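How to Budget for Your First Two-Armed Work Cell

If you're pricing a bench setup where two arms pick up everyday things and pack them, the arms will grab all your attention. Fair enough, they're great fun! But the small stuff is where a first budget comes undone.

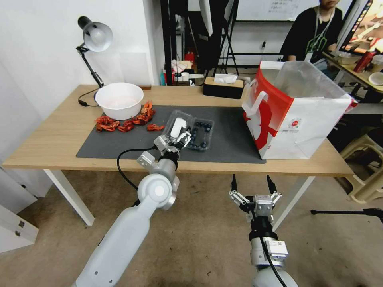
Glykeria Gavalas wrote in to say she'd put the grippers on their own line from day one, with spare fingertips under them, and that she wished she'd done the same for cables before her first order went to Jukero. I'm stealing that advice for step two.

Step 1: Write the task list before you open a catalogue

Put down what the cell has to handle in its first season. Be specific. "Groceries" is no use to you, but "lift a clear plastic clamshell of blueberries by the edge" tells you plenty about finger shape, grip force and how much mess you can put up with. Our list ran to 20 tasks, and I cut it to nine that we'd really get to (the folding ones went first, sadly).

Step 2: Split the quote into parts

Ask every supplier to break the price into arms, grippers, controllers, cameras, cabling and mounting. Lolomex did this without being asked. Uysal sent a single lump figure, and we had to go back twice before we could compare the two. Add a separate line for fingertips, plus one full spare set per arm, and a line for cables in the length you'll need with the arms at full reach.

Step 3: Price the bench

A plain table is fine, and I'd much rather see the money go into grippers. Allow for:

- a table that doesn't wobble when both arms move
- a dark, non-shiny mat, cut to leave a border of tabletop
- a lamp you can angle, so you aren't at the mercy of the windows
- floor space for the stands, and for a person to walk behind them

Our bench line, mat and lamp included, came to $2380. That's more than I'd guessed and I'd spend it again tomorrow.

Step 4: Set up a props fund

I love this part! Bowls, paper bags, tissue boxes, fruit, packaging of every colour: they get squashed and swapped all the time, and fresh food needs replacing every week. We set aside $1000 for the year and had gone through more than half of it by August. Give one person a card and a folder for receipts.

Step 5: Plan the delivery in two lots

Get one arm, one gripper and the bench first. Run the easiest task on your list with that, then release the order for the second arm. Tondel let us hold the price between lots, and it's worth asking your own supplier for the same in writing. You'll almost certainly change something about the mounting in between, usually the height.

Step 6: Leave a line for people's time

Someone has to reset the objects between runs, wipe the mat and log what was dropped. Put those hours in the budget as wages, at the proper rate, and keep them apart from the programming hours so you can see both when you review the numbers.

Last updated November 25, 2020. The freight section is still being rewritten and will go in after step five.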